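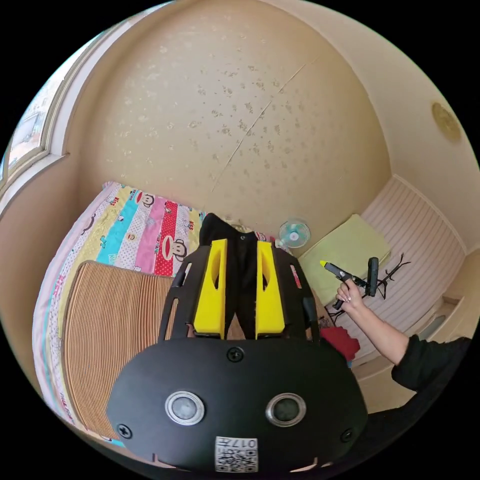
*Black garment held between yellow finger pads, with a red cloth to the right.*

## 3. Setting Up Your First Conflict Watch

Now for the fun part! Once your desk account is active and you've signed in to Zuvport, you can build a watch: a live page that gathers reports of clashes, ceasefires, troop movements and border closings for one area, and lines them up by place and time. A good watch makes a messy week of fighting much easier to follow, and you'll probably want a second one before the first is an hour old.

You need an editor or desk lead role to do the steps in this section. Readers can open a finished watch but can't change it.

### 3.1 Create the watch

1. From the main menu, choose **Watches**, then **New watch**.
2. Type a name. Use the place first and the subject second, such as "Northern border, shelling". The list sorts by the first word, and you'll be glad of it later.
3. Under **Area**, draw a shape on the map or pick a province from the list. You can add up to 26 provinces or districts to one watch.
4. Set **Look back** to the number of days of older reports you'd like to load. The default is 30.
5. Click **Save draft**. The watch stays private to your desk until you publish it in 3.5.

**Note:** If an area crosses a national border, Zuvport shows place names in the spelling used by your desk's style list. Alternate spellings still match in search, so a town with four names (there are plenty) will come up under any of them.

### 3.2 Connect your sources

Zuvport reads from three kinds of source: wire feeds, Flaneck field reports, and public statements from governments and armed groups. You can run a watch on just one, but it really comes alive with all of them side by side.

1. Open the draft and go to **Sources**.
2. Turn on **Wire feeds** and tick the ones your newsroom subscribes to. Feeds you don't have are grayed out.
3. Turn on **Flaneck** and paste in your desk key. Wait for the green dot before moving on.
4. Turn on **Statements** and choose the parties to follow. Pick more than one side!
5. Click **Test**. A short list of recent items should appear on the right.

If the list is blank, check the area first. A shape drawn too tightly around a town center will miss reports filed against the district.

**Caution:** Statements are claims. Zuvport tags each one with the party that made it, and the tag travels with the item when you copy it into a story. Don't remove the tag from a casualty figure unless your desk has confirmed the number another way.

### 3.3 Choose a grading scheme

Every item gets a grade from 1 to 3, shown as small bars next to the headline:

- **1** – single source, no confirmation
- **2** – two sources that don't depend on each other
- **3** – confirmed by your own desk or by a reporter on the ground

To set it up:

1. Go to **Grading** and select **Standard** or **Khumalo**. The Khumalo scheme adds a fourth mark, a hollow bar, for items where the sources flatly disagree. It's wonderful for ceasefire stories, where each side tends to report the other's violations.
2. Choose who may raise a grade. Anyone on the desk can lower one.
3. Turn on **Keep history** if you want to see who changed a grade and at what time.

**Note:** Switching schemes after publishing is allowed, but hollow bars become grade 1 when you go back to Standard. Export the watch first if you'd like to keep them.

### 3.4 Set alerts

1. Under **Alerts**, click **Add rule**.
2. Pick an event type. "Clash", "Air strike", "Curfew" and "Talks" are the ones most desks start with.
3. Set the lowest grade that should trigger a message.
4. Choose email, desktop or the Botalent phone app.
5. Set quiet hours if you want them. Rules marked **Urgent** ignore quiet hours, so use that box sparingly or you'll be up at 3 a.m. reading about a roadblock.

A busy watch can pull in some 1,000 items in a day when fighting picks up. If your phone won't stop buzzing, raise the grade on the rule before you switch it off. You'll cut most of the noise and still hear about the big turns.

### 3.5 Publish

1. Click **Preview** and read the page the way a colleague would who hasn't followed this conflict.
2. Fill in the **Background** box. A few plain sentences on who is fighting, where, and since when will do nicely.
3. Check that the map legend matches your grading scheme.
4. Click **Publish to desk**, or **Publish to newsroom** to share it with everyone.

**Caution:** Before publishing to the newsroom, open **Location detail** and set it to **District** for any item that comes from a local contact. Exact points can give away where a person was standing. The setting can't pull back a page that someone has already downloaded.

Your watch is live! New items appear at the top as they arrive. To split a watch that has grown too large, or to merge two that overlap, go on to Section 4.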